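Projects > Rural Services > Student Reports > Water Access in Skorberg

Last updated: August

Household Water Supply and Local Representation in Skorberg

Prepared by Ustyna Boiko, Public Administration Program

1. Purpose

This report examines how residents of Skorberg obtain drinking water during the dry months and how their complaints reach the district office at Numodside. The village has 727 registered households and is served by a single pumping station on the Olus canal.

2. Method

A written survey was delivered to 48 households. Interviews were then held with 30 residents, most of them women who collect water for their families. Minutes of the village council were read for the same period. Respondents were not asked for their names.

3. Household Consumption and Waste

Residents reported that shortages affect what they buy as well as how they wash and cook. Several families said they choose packaged drinks when the taps are closed. Village waste pickup takes place once a week, and the survey form asked where household trash is kept between pickups.
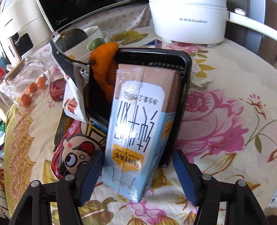 A 250 ml carton of milk and, in the other picture, a square white wastebasket with discarded items in it.

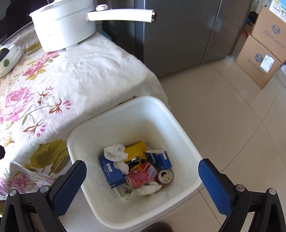 4. Findings

4.1 Supply. Public taps on the lower road open at 5 a.m. and close when the tank is empty. Households on the upper road depend on a tanker, for which no written schedule was found. Residents there keep water in covered drums.

4.2 Complaints. The council register lists 3189 entries under water supply. Few of them carry a reply. The district office states that complaints must be filed on its own form, which the village office did not have in stock.

4.3 Representation. The seat for the Mahuika ward, which includes the upper road, remains vacant. Residents of that ward must raise matters through the member for the lower road.

5. Recommendations

The tanker schedule should be posted at the village office and at the school gate. The district should accept entries in the council register as formal complaints. A date for filling the Mahuika seat should be announced before the next dry season.

Related reports
Road Repair Requests in Numodside
Attendance at Village Council Meetings
Olus Canal: Maintenance Records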